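Soup month, week three

2018-01-24

So I'm still doing the soup thing! If you missed the first couple of posts, I decided to eat soup for lunch every day in January, partly to save money and partly because the sandwich place near my office in Moltbridge went up in price again and I got grumpy about it. I wasn't sure I'd make it past the first week but here I am, still going, with a freezer full of tubs and a slightly orange wooden spoon (carrots, I think, or maybe the paprika).

The winner so far

Red lentil and tomato, by a mile. I've made it 3 times now and it's different every time, which is probably my measuring. The basic idea is one big onion cooked down really slowly, a couple of cloves of garlic, a can of tomatoes, 300 grams of red lentils and enough stock to cover it all and then a bit more. I squeeze half a lemon in at the end. Don't skip the lemon! I skipped it once and the whole batch tasted like warm cardboard, and I had to eat it for four days.

The loser

Broccoli and blue cheese. I know people love it. I used to love it too, when somebody else was making it. Mine went gray and smelled up the kitchen at work so badly that I ended up eating it in my car with the window down, in January. Never again.

What it's costing me

I added everything up last night and I've spent $38 on lunches this month, including the good stock cubes and one emergency loaf of bread. I used to get through that in a week without even noticing. I'm putting the difference in a jar for our trip to Kidavent in May, and if I keep it up through February there might even be enough for the nice hotel, the one with the breakfast.

Bread, a side note

I've been trying to bake my own to go with it and I'm not good at it yet. The first loaf was flat and the second was flat with a hole in it. My oven runs hot on the left, so I turn the pan halfway through, and that has helped a little. Any tips are welcome, especially if you also have a terrible oven.

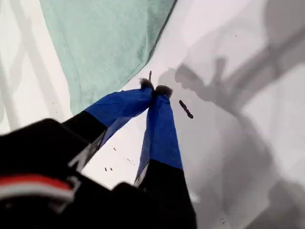
Next week

I want to try a chicken and rice one that a reader sent me, and something with squash, because there are 2 of them sitting on my counter looking at me. I also need more tubs. The lids on mine have all gone that wavy shape from the dishwasher and one of them leaked in my bag on the bus, all over my library book and my good gloves. The gloves have been washed twice and they still smell like cumin.

Tell me your favorites in the comments, please, and nothing with blue cheese!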